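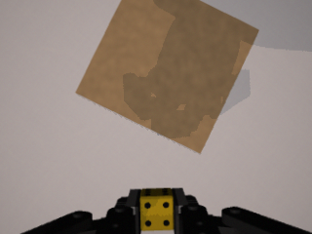 *Yellow die, brown square*

# Corn Guy

The water main on Ostrowski Avenue broke at lunchtime, and by one o'clock there was a reporter standing in front of it, telling the people of Catberg that a water main had broken. Behind her, over her left shoulder, stood my brother-in-law, eating an ear of corn.

He didn't wave. He didn't do the thing where you call your mother and tell her to turn on the TV. He looked at the reporter, then at the water, and then directly into the camera with an expression I have seen across many dinner tables. It's the face Haris makes when someone tells him the dishwasher can take one more plate. He held it for the whole segment, chewing, and when the reporter said the city was "working around the clock," he stopped chewing.

That was all. The clip ran 35 seconds, and I have now watched it more often than I've watched my own wedding.

By dinner it was on Worura, where somebody had cropped out the reporter, the water main, and most of Catberg. What was left was a man, an ear of corn, and the caption "me when they say the update will only take a minute." By the time my sister got the kids to bed, it had 796 comments, and she called to read them to me in order.

"They're saying his hair isn't real," she said.

"Is it?"

"I've been married to it for nine years."

"That isn't an answer."

She hung up and called back, because there were more.

The hair people were the first wave. They had screenshots with red circles on them. One woman claimed to have worked in wigs and gave a long, patient explanation of how you can tell from the part. A man replied that he had worked in wigs longer than she had and that she was a disgrace to the business. They fought until midnight. Haris, meanwhile, was in the garage looking for the good flashlight, and when my sister went out to tell him that two strangers were arguing about his scalp, he asked whether either one of them had taken it.
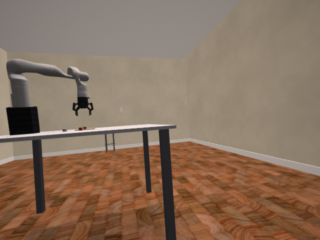 The second wave was worse, because they liked him. They decided that he was a widower. I don't know where this came from. Somebody wrote that you could see in his eyes he was eating corn for two, and after that it was settled, and people started leaving little candles. My sister, who was at that moment eating cereal over the sink, took it badly.

"I'm dead," she said.

"You're being mourned, though. Look at all the candles."

"A lady in Ohio wants to mail him a casserole."

"What kind?"

"Tuna."

I said he should be warned, and she said she had warned him, and he'd said to tell the lady thank you but he was off tuna.

By the next morning the third wave had come in, and those were the ones who thought he had broken the water main. They had studied the clip. Why was he so calm? Why was he there at all? Who brings corn to an emergency? Somebody found an old newsletter in which a Haris Usmani was thanked for fixing the sprinklers at the elementary school, and that was considered damning. *He knows pipes*, people wrote. *He knows pipes.*

The answer to why he was there is that he works across the street. The answer to the corn is that it was lunch. I typed both of these under the clip, using my real name, which is a mistake I'll only make once. I was told that I was a plant, that I was Haris himself, and that I should be ashamed of covering for a man who would do this to his late wife's hometown. I got a private message from someone who wanted to know whether the corn had been buttered. I didn't know. It bothered me for the rest of the day that I didn't know, and I finally texted him.

*No,* he wrote. *Salt.*

I kept that to myself. It felt like the last private thing he had.

## The offer

Then Sastel called. Sastel sells phone plans, and also a kind of phone that folds in a direction you wouldn't expect. A young man from their marketing office had gotten the number off the elementary school, which had apparently just handed it over, and he wanted Haris to stand in front of a different catastrophe and eat a different ear of corn. He was open on the catastrophe. He'd been thinking small fire.

They put him on speaker so I could listen in. I'd driven over for that purpose and brought a pie.

"We love the authenticity," the young man said. "We'd want to keep all of that. We'd just want you a little more excited about data."

"What data?" Haris said.

"Just data generally."

There was a silence. I looked at Haris, and he was making the face. He makes it on the phone, too. I'd never known that.

"See, that's what we love," the young man said, although he couldn't have seen a thing.

They offered him 20 months of free service and a hat. My sister wrote MONEY on the back of an envelope and held it up. Haris read it, turned the envelope over, and noticed that it was the gas bill, and that it was open, and that it was late. He told the young man he had to go. My sister put her forehead down on the table next to the pie.

The negotiations went on for the better part of a week without him. I handled them, badly. I'd watched a video about negotiating in which a man in a vest said you should always let the other side talk first, and so the young man from Sastel and I spent a good deal of time listening to each other breathe. I did get them to drop the small fire. I got a second hat. When I brought this to Haris he was replacing the washer in the upstairs faucet, and he listened to the whole thing, all of my clever parts, and asked me to pass him the pliers.

"You could be somebody," I said.

"I've got a dentist thing at three," he said.
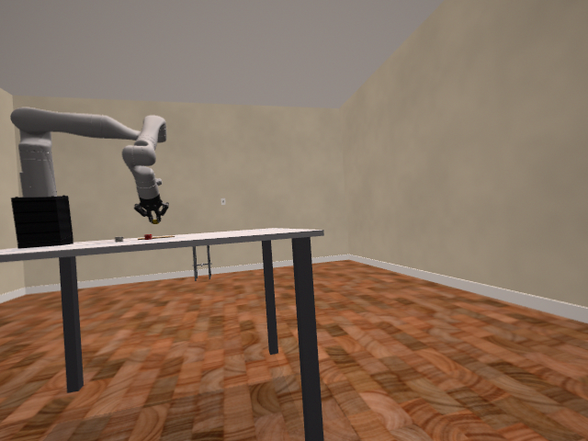 ## What the reporter did

It took the reporter a while to get mad, and I can't blame her for getting there. She'd been doing good work on Ostrowski Avenue. She had found out that the pipe was on a list of pipes, and that it had been on the list since an April several Aprils ago, and that the city had moved it down the list to make room for a fountain. It was a real story. She had documents. And every time the station put up a new piece of it, the replies underneath said *where's corn guy* and *bring back the corn.*

So she came to the house. She didn't bring a camera. She sat in the kitchen, had some of my pie, and asked Haris very politely whether he would consider standing behind her again.

"Just standing," she said. "I'll be talking about the fountain money. If you're back there, they'll watch it."

My sister started to write something on an envelope, and then she put down the pen.

Haris thought it over. He asked her how much the fountain had cost, and she told him. He asked how much the pipe would have cost, and she told him that, too. He stopped chewing.

"Right there," she said. "Could you do that?"

They filmed it on 28/07/2018, in front of the fountain, which was not on at the time due to the water situation. He wore his regular blue shirt. Somebody had driven in from two counties over with a cardboard sign that said WE LOVE YOU AND WE ARE SORRY FOR YOUR LOSS, and my sister went and stood next to her for the entire thing and never said a word about it. Afterward they exchanged numbers.

The reporter talked for three full minutes about bonds. I've never seen so many people listen to anyone talk about bonds. Haris stood behind her with an ear of corn and gave every line of the budget exactly what it deserved. When she got to the part about the consultants, he lowered the corn altogether. You could hear a woman near me say "oh no" under her breath.

It had 816 comments before we'd even found the car. I read the first few out loud from the back seat while Haris drove and my sister told him he was in the wrong lane.

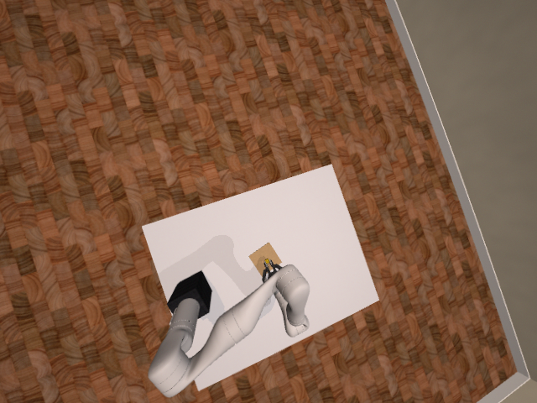 marmot_dad wrote that he'd come for the corn and was now on page six of a municipal budget, and would someone please explain to him what a sinking fund was. Somebody did. The two wig people were back, and had reached an understanding; both now believed the hair was real but the shirt was borrowed. A man who said he'd lived in Catberg all his life wanted to know when the next council meeting was, and whether you could bring food.

"You can," my sister said. "I looked it up."

Haris asked if anybody had said anything about the pipe. I scrolled for a while. I told him there was one, pretty far down, from a user with no picture, who said that the joint on that stretch looked to be the wrong size for the main and had probably been put in that way.

He got very interested. He made me read it twice. Then he pulled into the parking lot of the hardware store and asked me how you go about writing back.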